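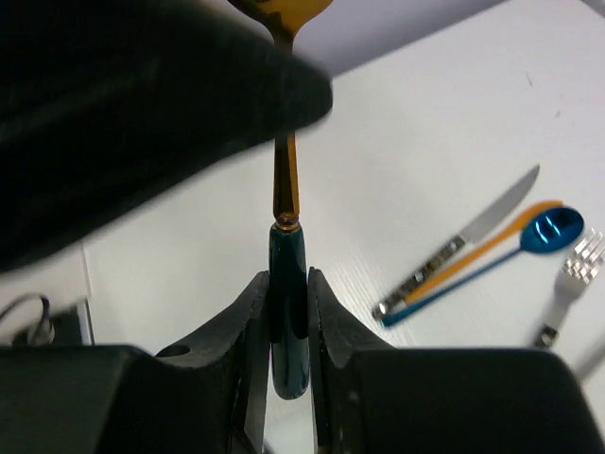

Kyung-hwa Oh keeps her cutlery in an old bread tin, and getting her to open it is the best thing you can do on a March afternoon. Out it all comes onto the table, gold beside silver beside orange, and not one matching set in the lot. She loves it that way, and after an hour at her place so do I!

Mixed cutlery used to be what you ended up with after three moves and a few careless roommates. Now people are doing it on purpose, and doing it with real nerve. A gold spoon with a glossy teal handle can lie next to a plain silver fork. A spoon with a bright blue bowl and an orange handle (yes, both at once) can share a place setting with a silver knife with dark patterning on its handle. Put them on a white table and you hardly need flowers.

Oh started with a single spoon from Lulier, a secondhand shop run by Mal-soon Baek out of what was once a shoe repair place. Baek sells by the piece, from a wall of shallow drawers holding roughly 4000 knives, forks and spoons, and she is happy to let you stand there holding one for as long as you like. "Pick it up before you look at it too hard," she told me. "Your hand makes up its mind pretty fast."

I went in for a butter knife and came out with 21 pieces, so I may not be the person to ask about restraint. But I did learn a few things. Length matters more than color - a fork that is far too short looks lost beside a big dinner knife. Colored handles and metallic finishes are best washed by hand unless the maker says otherwise, and a soft cloth is kinder to gold than any scrubber.

Min-kyu Yeom, who cooks a monthly supper for 40 people at Mernow, lets his guests choose their own from a tall jug by the door. He says the quiet ones go for orange. There is always a bit of a scramble for the gold spoons, and dessert starts late.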